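The Ferry to Nollness

The last boat to Nollness left at twenty past five, and I had the ticket in my coat pocket from noon on. I kept checking it. Seat 238, upper deck, one way.
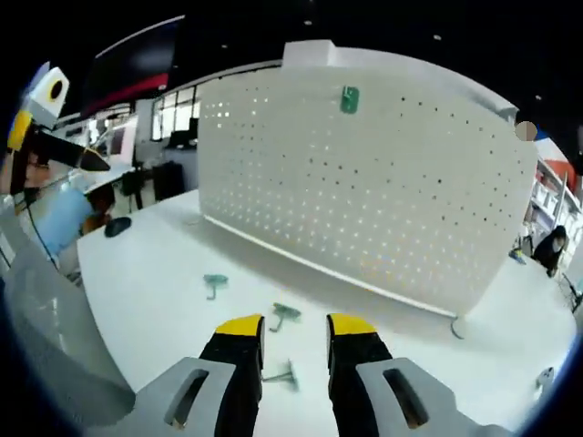

My aunt had left me the house in May. I had not been there since I was 7, and what I remembered was a yellow stove and a smell of wet rope. The lawyer's office, Drimard, sent me the keys in a padded envelope with a letter that said the roof was sound and the neighbors were not to be trusted about the boundary. It did not say which neighbors.

The boat was half full. A woman across from me was peeling an orange into a paper bag. She asked if I was going over for work.

"A house," I said.

"Which one?"

I told her it was the one at the end of the Xiong road, past the boatyard. She ate a piece of orange and looked out at the water for a while.

"She painted it every year," she said. "Same color. She'd be up on that ladder in her church shoes."

I hadn't known that. I knew my aunt from birthday cards, which came late and always had a folded bill inside – never a new one. I had thanked her for perhaps half of them.

It was getting dark when we docked. I walked, because the only taxi had gone with somebody else, and because the woman said it was 298 steps from the boatyard gate to the door and my aunt had told everyone so. I didn't count them. I was carrying two bags and the road was soft.

The key turned on the second try. The stove was still there. It was green. I stood in front of it with my coat on, trying to see where the yellow had been, and finally I got down and scratched at the back of one leg with the key. Green all the way to the iron.

There was a box of matches on the shelf, and a Nerex calendar from the fuel company, with the deliveries marked in pencil. Under the calendar was an envelope with my name on it. I put it on the table and lit the stove first. It took a long time to catch, and the kitchen filled with smoke, and I had to prop the back door open with one of my bags.

Someone was out there at the fence with a flashlight.

"You're the niece," he said.

"Yes."

"That post is on my side," he said. "I'm only telling you so it's been said."

I said all right. He waited for more, then turned the flashlight on the post, and we both looked at it. It was an ordinary post. He said good night and went back up the hill.

When the smoke had cleared I shut the door and opened the envelope. Inside were 342 dollars in old bills and a paint store receipt, with the name of the color underlined twice.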